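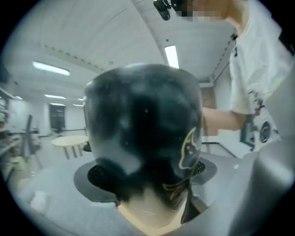 Our equipment budget for next year closes at the end of October, and the line I have rewritten most often is the one for handheld grippers. We want to record manipulation tasks done by people, at a table, with a gripper that matches the one on the arm. The quote from Costent covers the grippers, the mounts and the calibration target. It doesn't cover the room. I left the room out of my first draft, on the theory that a room is something you already have. Then I started paying attention to what the gripper's own camera takes in. At that width of lens you get the tabletop and the object, and you also get five fluorescent fixtures, a ceiling that bows from one side to the other, the shelving, a monitor on its stand and the doorway in the far wall. The object with the gold fox or wolf on it is glossy and close to black, and the lights put gray patches across the top and the left side of it. The tabletop goes bright and washed out. All of that became budget lines.

The current draft, then, with reasons where I have them.

Grippers. Two handheld units, same finger geometry as the arm. I first asked for three. Rahel Lehner, who signs these things, asked how many people would be recording at once, and the answer was two at most, so the third was a spare with a full price. I replaced it with a spare finger set and a spare trigger assembly. The body of the tool is a shell and I don't expect it to wear out. The fingers will.

Cameras. One per gripper, bought with the gripper. Costent will sell the unit bare and let you supply your own camera, and the saving looks good until you price the mount, the cable and the days spent redoing the lens calibration. I have been through that once on the Tanner bench and don't want to repeat it. Exposure has to be lockable. If the vendor can't tell you in one sentence how to lock it, assume it can't be locked.

Lighting. This was zero in the first draft. It's now a pair of diffuse panels on stands, plus dimming for the ceiling fixtures over the work area. Facilities will do the dimming if it's requested before the year-end freeze. Half our object list is matte and would have been fine without it. The other half is dark plastic with a shine, and a highlight that slides over the surface as the gripper moves is a problem for anything that tracks features. We could drop those objects. The products we're supposed to handle eventually have the same finish, so I would rather pay for the panels.

Table surface. A mid-gray matte mat, cut to size. Small white parts on a pale table are hard to pick out when they're also out of focus. The mat is the cheapest thing on the list and the one I'd keep if everything else were cut.

Storage. Each session gets copied to a local machine and then to the archive. I sized it on 126 sessions, which is what the test plan calls for, and then doubled it. Brigitta Moser in IT pointed out that I'd sized the disks and left out the network port. The port is now a separate line, charged to her cost center in exchange for us moving our old backups off her server.

Face blurring. Whoever stands across the table ends up in the recording, and faces get pixelated before anything reaches the archive. The software is free. The compute isn't, and neither is the time of the person who checks the output. I put in one workstation GPU and a few hours a week of Marcelino Rangel's time. Finance doesn't like seeing labor on an equipment request and has asked me to move it. I'll move it, but it will still be there.

Software seats. We need Cimcombe for labeling. It's sold per seat per year, with a discount at five seats that we won't reach. Fleltley offered a site license that works out cheaper if the project runs past its second year. I don't know whether it will, so I took the annual seats.

Lead times. Costent quotes 41 days for the grippers from receipt of order. The panels are stock items. The dimming depends on an electrician and I've been given no date. The order of purchase is therefore the reverse of what I'd have guessed: facilities request first, then grippers, then everything that comes in a box from a shelf. There's no use having the grippers on the table while the lights are still the old ones, as anything recorded under them would have to be kept separate from the rest.

Things I've left out: a second table, a motion capture system, and an extended warranty on the cameras. The motion capture would give us a better reference trajectory, and Selina Gruber has made a decent case for it, but it costs more than the rest of the request put together. She has agreed to borrow time on the one downstairs and compare it with the gripper's own tracking for a handful of tasks. If the difference matters, it goes into the following year's request with numbers attached.

Contingency is ten percent. Rahel will cut it to five. The revised sheet goes to her once facilities has answered on the dimming, and I'll post the final version of the list when it's signed.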